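Grurkent sets out arm purchase for glassware handling

Grurkent has published its equipment plan for the coming budget year, with a single robot arm and gripper as the largest item. The arm is intended for sorting glass cylinders into trays at the Furtado site, work now done by hand at a rate of 324 pieces per shift.

The plan splits spending into two stages. Stage one covers simulation only and runs until March. Stage two, the purchase itself, is released if the simulated cell meets the target of 200 transfers without a dropped or tipped glass. Vastard and Zornero have both been asked to quote for the arm, with the gripper priced as a separate line.

Ruoxi Tang, who drew up the plan, said the table layout was being settled first – reach, tray position and base mounting all affect which size of arm is needed. Transparent glass is modelled at this stage as well, as it may call for a different camera and that cost has yet to be fixed.
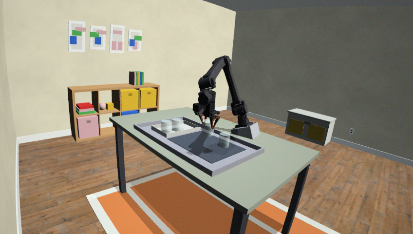
When will the arm be ordered? The order is to be placed after the stage one results are signed off, and no deposit will be paid before then.

Fingers and spare parts are budgeted at nearly 30 per cent of the arm price. Guarding, wiring and floor fixing come under the existing site works budget and do not appear in the plan. Training is listed at 50 hours, shared between the day and evening shifts.

Quotes must be returned by noon on the closing date given in the tender pack. Late quotes will be held over to the next budget round.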